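Paid while injured, or not

Sunday 24 July 2022

Print this post | E-mail to a friend

I said last month I would write something on the contract row at Varkivdale, and I have put it off twice. Most of what I know comes from people who were at the club then, plus the two statements the club put out.

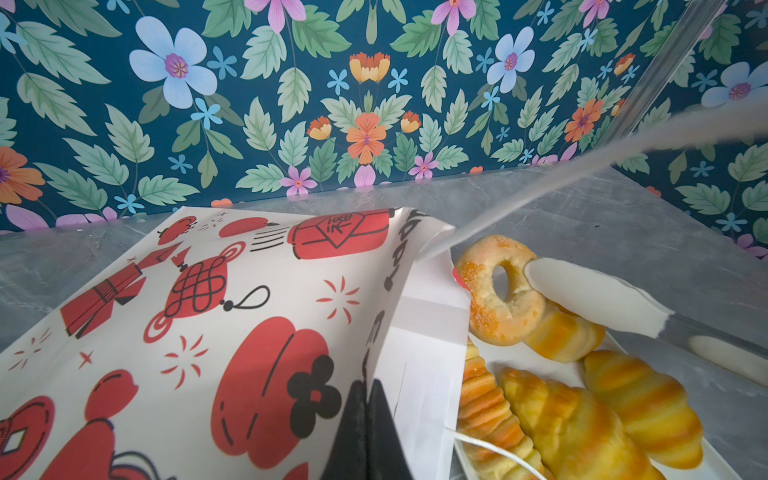
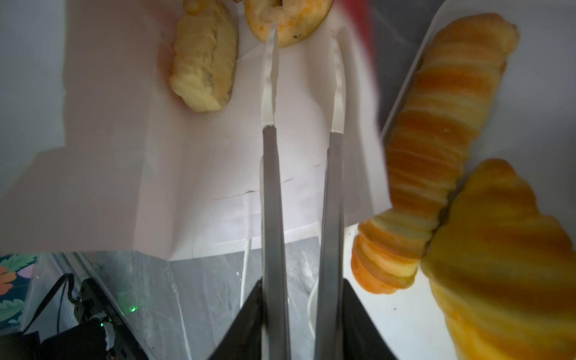
Dirceu Fagundes read my first draft and told me I was being too soft on the player, as anyone who signs a contract with a clause like that in it should ask what it means before the ink is dry. He may be right. I have left most of it as it was.

The facts are these. Gilmar Leite, a full back, signed for two seasons. In November of the first one he hurt his knee playing five-a-side on a Tuesday night at the Nander sports hall, with old friends from school. It was a bad one and he had an operation the week after. The club stopped his wages at the end of that month. Their argument was that his contract only covered injuries picked up in matches, in training, or in travel to either. His argument was that the coach had told the whole squad to keep themselves fit between sessions, and that running about in a sports hall was one way of doing it.

Both sides have a point, I think. Part-time clubs train two evenings a week. Everybody knows that is not enough, so the players are told to do the rest themselves. Some go running, some go to the gym, and plenty play in other games they don't mention. If a club wants the benefit of that extra work, it seems odd that the player should carry all the risk of it. On the other hand, five-a-side on a hard floor is a contact game, and no coach I have met would put it on a fitness plan.

The wage was 570 a month, so we are not talking about big sums. Leite had a day job as well, fitting kitchens, and he couldn't do that either with his leg in a brace. The physio bill came to 3000 by the end and he paid it himself. The club's insurance, through Usmani, had a schedule listing 52 matches and a set number of training dates, and anything off that list was not covered. I have seen the schedule. It is dull reading but it is clear.

What was less clear was the contract itself. Clause nine said the player would be paid "during incapacity arising from his duties". Nowhere did it say what the duties were. There was a handbook which did, but Leite says he was never given one, and the club could not find a signed slip to show that he was.

It went to the league panel, who sat for an afternoon and told them to go away and settle. They did. The amount has not been made public and I am not going to guess at it. He was released at the end of that season and now plays for Kakura, at a slightly lower level, mostly on the left. I saw him in a pre-season friendly there last week and he looked all right – a bit slow to turn, but he was never quick.

Varkivdale have since changed their contracts. The new ones have a page on outside activity, and players have to ask in writing before playing in any other organised game. I am told hardly any of them have asked. I would be surprised if they had all stopped playing.

If you play at this level and have a contract in a drawer somewhere, have a look for the word "duties" and see whether it is explained. Mine, from years ago, said nothing on the subject at all.

I'll do the fixture list next time.

2 comments | 52 shares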